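콘센트 앞에서 배우는 여행

외국에서 집을 옮기면 제일 먼저 찾는 것이 사람마다 다르다. 어떤 사람은 빵집을 찾고 어떤 사람은 버스 정류장을 찾는다. 나는 벽을 본다. 한국에 와서 산 지 오래되었지만 아직 이 습관이 남아 있다. 처음 서울에 도착한 밤에 내 전화기는 배터리가 거의 없었고, 나는 가방을 열기 전에 침대 뒤의 벽을 손으로 더듬었다. 구멍의 모양이 고향 집과 같았다. 그때 조금 안심했던 것을 지금도 기억한다.

이번 4월에 나는 Ukport라는 작은 항구 도시에 머물렀다. 잡지에서 부탁한 글은 오래된 여관에 대한 것이었다. 그런데 여관 주인들과 이야기를 하면 대화가 자꾸 전기 쪽으로 갔다. 손님이 제일 많이 묻는 것이 아침 식사 시간도 아니고 바다가 보이는 방도 아니라고 했다. 어댑터가 있습니까, 이 질문이라고 한다.

Grandurard 여관에는 방이 많지 않다. 계단이 좁아서 큰 가방은 1층에 두고 올라가야 한다. 접수대 아래 서랍에는 손님들이 두고 간 어댑터가 가득 들어 있다. 주인은 그것을 버리지 않고 나라별로 봉지에 나누어 놓았다. 글씨가 지워진 봉지도 있어서, 그런 것은 하나씩 꽂아 보아야 안다. 나는 그 서랍을 보면서 여행자의 역사가 여기 있다고 생각했다. 좀 과장일 수도 있지만 그날은 그렇게 느꼈다.

둥근 구멍 두 개

한국 사람들은 220볼트의 둥근 구멍을 당연하게 여긴다. 독일에서 온 이름인 슈코를 아는 사람은 적지만, 그 모양은 누구나 안다. 동그랗게 들어간 자리가 있고 그 안에 구멍이 두 개 있다. 플러그가 깊이 들어가기 때문에 손가락이 금속 핀에 닿기 어렵다. 나는 이 설계가 친절하다고 생각한다. 대신 가구 뒤에 있으면 뽑을 때 힘이 많이 든다. Grandurard의 내 방에서도 책상을 한 번 옮겨야 했다.

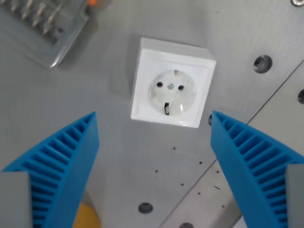
서랍 속의 가게

여관에서 항구 쪽으로 내려가면 Dobson이라는 전기용품 가게가 있다. 간판은 오래되었고 문은 옆으로 밀어서 연다. 어댑터 하나가 3000원이고, 접지가 되는 것은 4000원이다. 나는 두 가지를 다 샀다. 필요해서 산 것은 아니고, 가게에서 오래 이야기를 듣고 빈손으로 나오기가 미안했다.

가게 주인은 올해 87세이다. 젊었을 때는 배의 전등을 고쳤다고 한다. 그때는 집에 110볼트가 들어오던 시절이어서, 나라가 220볼트로 바꾸는 동안 집집마다 변압기, 그러니까 흔히 말하는 도란스를 두고 살았다. 새 냉장고는 벽에 바로 꽂고 옛날 라디오는 도란스에 꽂았다. 잘못 꽂아서 라디오를 태운 손님들이 가게에 왔고, 주인은 그 덕분에 아이들을 학교에 보냈다고 웃으면서 말했다. 나는 이 이야기를 수첩에 적었는데 글씨가 엉망이라 나중에 읽기가 힘들었다.

떠나기 전에 확인할 것

돌아오는 배를 기다리면서 Westik 카페에 앉아 있었다. 창가 자리에 여행 가방을 든 사람이 많았고, 모두 전화기를 충전할 곳을 찾고 있었다. 카페 직원은 멀티탭을 하나 가져와서 바닥에 놓아 주었다. 그 덕분에 모르는 사람 2명과 같은 멀티탭을 쓰면서 인사를 하게 되었다.

여행을 준비하는 독자에게는 평범한 말을 하고 싶다. 어댑터는 모양만 바꾸고 전압은 바꾸지 않는다. 충전기 뒤의 작은 글씨에 100-240V라고 쓰여 있으면 대체로 괜찮지만, 헤어드라이어는 그렇지 않은 경우가 많다. 그리고 어댑터는 큰 가방 말고 손에 드는 가방에 넣는 편이 좋다. 나는 이번에도 큰 가방에 넣었고, 배 안에서는 꺼낼 수 없었다.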